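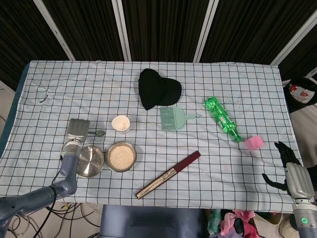

Jovita Solís

Cows do not want to drink from the new trough

2019-02-10 — viewed 2,832 times

Good evening to all. I have milked cows for many years in my country, but here I am only in my second winter, on a farm near Melley. We have over 50 cows in milk. In October the owner put a new steel trough at the exit of the parlor, with a heater in the bottom. The old one was concrete and had no heater.

Since the change the cows come to the trough, put the nose down, and then many of them step back. Some drink a little with the tongue, like a dog does. Afterward they walk to the far yard and drink there from the old trough without any problem. The water is from the same well, and I have cleaned the new trough with a brush two times and rinsed it well. The milk in the tank is down, but we also changed the silage, so I can't say what is the cause.

The heater is a Gistard. The man at Wundora, where the owner bought the trough, told me that cows need time for a new thing. How much time is normal? And is there something I can check by myself before I ask the owner to pay for somebody to come?

4 replies hidden by filter, 2 shown

ridgeline_jerseys

Cows are picky. Ours took a week to use a new trough. Try some molasses in the water, or shut off the other one and they'll drink when they get thirsty.

stanchion_pete

Please don't shut off the other trough. A milking cow that goes short of water drops off fast, and if there is something wrong with the new one you'd be forcing them onto it.

Since October is too long for cows just being shy. Lapping at the water and stepping back, on a metal trough with an electric heater in it, is what I would expect from stray voltage. It can be so small that you feel nothing through rubber boots. A cow stands on wet concrete with four bare feet and puts a wet nose in, so she feels it.

What you can do: turn the heater off at the breaker and leave it off for a few milkings, as long as it isn't cold enough to freeze the line. Watch how they drink. If they go back to long, steady swallows, you have most of your answer. If nothing changes it could still be coming from somewhere else on the farm, so don't cross it off.

Don't go poking around in the heater wiring yourself. Get an electrician who knows livestock barns and ask him to measure from the trough to the concrete where the cows stand, with the vacuum pump and the milk cooler running. Ask about the ground wire and whether the trough is bonded. We had MacLeod out for ours and it was a bad ground connection. Call your power company too, some of them will test for free.

Also check the flow. If the valve fills slowly, the first cows empty it and the rest give up.

Jovita Solís

Thank you, Pete, this is very clear. I did not think about the electricity — I always wear the boots. The old trough stays open. I will speak with the owner tomorrow after the morning milking and ask him to turn off the heater, and I will write here what the cows do.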